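Drollen Home Recovery Meals: Progress Report, Second Reporting Period

Prepared by Lurdes Loureiro, program lead
For Ronja Sandberg, Uddin Fund

Summary

The program delivers cooked meals and weekly pantry boxes to households in Deltosberg where one adult is recovering from surgery at home. In this period 32 households were enrolled and 882 meals were delivered. Spending is within budget on all lines except packaging. One target, the phone check-in rate, was missed. Details are given under each heading.

Enrollment and delivery

Households are enrolled for up to six weeks. Most referrals came from the discharge desk at the clinic, with the remainder from family members who called the kitchen directly. The intake form was shortened to one page in February, and the questions on other people living in the home were moved to the top. The earlier form asked only about the patient, and drivers were arriving with portions for one at homes where a spouse and two children also needed dinner.

Deliveries run three days a week. The Saturday run was added at the start of the period in response to comments in the first report. It carries the weekend breakfast pack and is now the largest of the three by volume. Drivers leave the kitchen at 9 a.m. and the last drop is normally complete before noon. Two runs were late, both due to road work on the bridge.

Menu

The menu follows a two-week cycle. Soups remain the base of the weekday box: split pea, chicken and rice, and a tomato and white bean soup that replaced the lentil soup from the first period. The lentil soup thickened too much on reheating and was returned more often than any other item. Bread is baked at the kitchen the evening before each run and is sliced before packing, as many clients have trouble standing at a counter with a knife in the first weeks.

The breakfast pack now holds oat muffins, boiled eggs, stewed fruit and a small jar of plum jam. The jam is made in batches of 115 jars from fruit bought frozen. Sugar was reduced after the first batch, with a longer cooking time to reach a set. The second batch set well; the third was slightly loose and was used in the kitchen for baking.

Portion size was raised for the evening meal. Clients on reduced activity were expected to eat less than they did. No change was made to the midday portion.

Pets in the home

Pet care was outside the original scope, but it was raised in 11 of the exit calls. Clients with dogs reported difficulty arranging walks, and several clients with cats reported difficulty lifting bags of food or litter. We have added two items to the intake form – type of animal, and who is walking or feeding it – and drivers will carry pet food from the door to the kitchen on request. Walking is not offered. A list of neighbors willing to walk dogs is kept at the front desk and given out by phone.

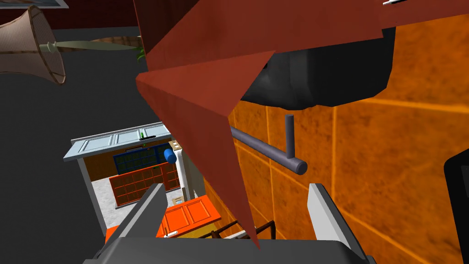 Budget

Food costs came in under plan, mainly through the switch to frozen fruit and a lower price on dried beans. Packaging was over plan. The containers supplied under the first order did not seal reliably when filled with soup, and the order was replaced with a heavier container from Jamer at a higher unit cost. The unused stock from the first order is being used for bread and muffins. We request that the saving on food be moved to packaging for the remainder of the grant. No increase in the total is requested.

Fuel and vehicle costs are on plan. The second van will need tires before winter, and this is covered by the existing maintenance line.

Missed target

The grant agreement calls for a check-in call to each household every week. This was not met. Calls were made by the kitchen staff after the lunch shift, when many clients are asleep. From the next period calls will be placed between 5 and 6 p.m., and one paid shift has been moved to cover them. Calls that go unanswered will be repeated the next day and logged – the present log records completed calls only, so the number of attempts cannot be reported.

Plans for the next period

Test a low-salt version of each soup and add it to the order form.

Extend enrollment from six to eight weeks for hip and knee patients, subject to approval.

Replace the oven door seal on the older oven, which is losing heat and adding time to the bread bake.

Send the revised intake form and call log to the Uddin Fund with the next report.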